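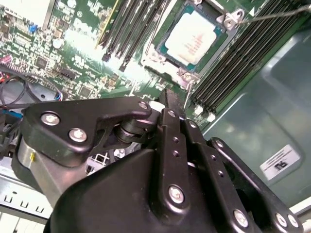

Inside an open server, green motherboard at the back.

Moving the Family Photos Off the Cloud – notes for my Saturday talk

4 min read

Say hi, thank Krisztina for the room, check that the people by the door can hear me.

Okay, so two years ago I was paying for three different photo accounts and I couldn't find a single picture of my grandmother in any of them. I knew I had them! I'd scanned the things myself, one whole January, at the kitchen table with a cup of tea on the lid of the scanner (don't do that).

Ask for hands: who here has more than one account? Who knows all the passwords? Wait for the laugh.

Next slide – the folder tree. My first try had 664 folders. I'd made one for every outing, every birthday, every time the dog looked cute. Wim Segers looked at it and asked me where Christmas was, and I had to open 40 of them to show him. So now it's year, then month, and that's it. Names go in the tags.

Tell the Penel story if we're on time. Short version: we rented a cabin at Penel, I filed it under P, my sister filed it under "lake," and we both swore the other one had lost it.

Duplicates. I had 201 copies of one blurry sunset. I don't know how. I ran the cleanup overnight and let it move things to a holding folder, and I left that folder alone for 30 days before I emptied it. Please, please do the same. I got back a whole roll of my uncle's wedding that way.

Backups – slow down here, I always rush this slide. One copy at home, one on a drive at Annelies's place. We swap drives when we have dinner, so some months it's late. Fine.

Somebody will ask about video. Say it's big, say I keep the short ones, move on to the tagging demo. Log in BEFORE the demo this time.

Questions till 4:30, then give the mic to Faizal for the scanner table.

Contact Mirjam Verbeke | © Mirjam Verbeke | Back to top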